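3.2 Déroulement de la journée de démonstration

La démonstration publique décrite dans cette section s'est tenue le 30 juillet 2018, dans le cadre de la journée portes ouvertes du programme Drovia. Elle faisait suite à une séance préparatoire organisée en mars sur le site de Pritstead, au cours de laquelle le protocole de rangement avait été fixé. Les visiteurs étaient reçus par groupes de 10 personnes au plus, pour des créneaux de 60 minutes comprenant une présentation orale, une démonstration par un opérateur entraîné et une phase de prise en main. La coordination scientifique était assurée par Viola Carbone, qui tenait également le journal des essais.

La tâche retenue est le rangement de baguettes dans un égouttoir à ustensiles, exécuté au moyen de pinces tenues à la main. Elle avait été proposée par l'équipe Marchetti pour trois raisons. Les baguettes sont des objets minces, dont la saisie tolère peu d'erreur d'orientation. Posées en tas, elles se croisent, et le retrait de l'une déplace les autres. Enfin, l'insertion dans un compartiment étroit impose une rotation du poignet que les opérateurs novices anticipent mal. Aucune consigne n'était donnée quant à l'ordre de prélèvement.
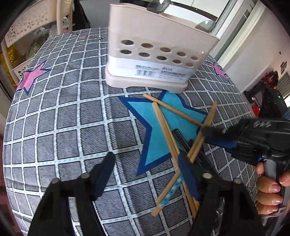 Le découpage de la tâche suit la convention Skesberg, qui distingue l'approche, la fermeture, l'extraction, le transport et le dépôt. L'extraction est traitée comme une phase autonome lorsque l'objet saisi est en contact avec au moins un autre objet du tas ; dans le cas contraire, elle est fusionnée avec le transport. Cette distinction a une incidence directe sur les durées rapportées en section 4, où les essais à extraction autonome sont analysés séparément. Une saisie abandonnée avant fermeture complète n'est pas comptée comme un échec, mais comme une approche répétée.

L'ensemble des créneaux a fourni 627 essais exploitables, soit 3130 segments annotés après découpage. Les essais interrompus par une question d'un visiteur ont été écartés lorsque l'interruption survenait entre la fermeture et le dépôt. Deux annotateurs ont travaillé indépendamment sur les mêmes enregistrements ; les désaccords portaient principalement sur la frontière entre transport et dépôt, l'opérateur corrigeant souvent l'inclinaison de la baguette au-dessus du compartiment visé.

3.3 Configuration d'arrivée

Le critère de réussite porte uniquement sur la position des baguettes : chacune doit tenir dans l'un des deux compartiments sans appui extérieur. L'inclinaison est libre. Le critère ne tient pas compte des autres ustensiles présents dans l'égouttoir, bien que ceux-ci réduisent la section disponible et puissent dévier une baguette pendant la descente. La figure 2 donne un exemple de configuration conforme à ce critère.
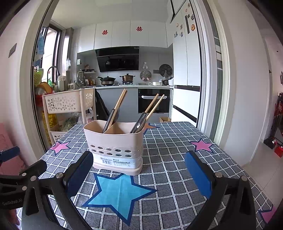

Figure 2. Égouttoir à deux compartiments contenant deux paires de baguettes et deux cuillères, vu entre les doigts ouverts de la pince.

Une variante plus stricte, exigeant la répartition des baguettes par paires, a été envisagée puis abandonnée après la séance de mars. Elle allongeait la phase de dépôt sans modifier l'ordre des phases, et les visiteurs la comprenaient difficilement à partir de la seule présentation orale. Les essais réalisés sous cette variante ne figurent pas dans le corpus.

3.4 Support et repères visuels

La surface de travail est recouverte d'un textile gris à quadrillage blanc, orné d'étoiles imprimées. Le quadrillage n'a pas servi à l'étalonnage : le tissu se déforme, et la courbure apparente des lignes dans les vues grand angle interdit d'en tirer une mesure de distance sans correction préalable. Les étoiles ont en revanche été employées comme repères verbaux par les démonstrateurs. L'étoile bleue située devant l'égouttoir définissait ainsi la zone de référence, désignée par Z0 dans la suite du texte.

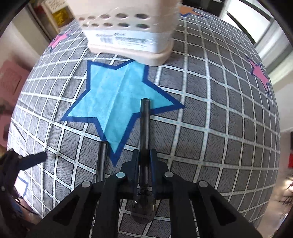

Figure 3. Extrémités de la pince au niveau de l'étoile bleue (zone Z0). Le récipient perforé se trouve en haut de l'image.

L'emploi d'un repère imprimé présente une limite. L'étoile couvre une surface nettement supérieure à l'écartement utile des doigts, et deux opérateurs appliquant la même consigne peuvent adopter des positions initiales sensiblement différentes. La dispersion qui en résulte affecte la durée d'approche, mais pas celle des phases suivantes, lesquelles sont comptées à partir de la fermeture. Les durées d'approche sont donc rapportées à titre indicatif et n'entrent pas dans la comparaison entre visiteurs et opérateurs entraînés.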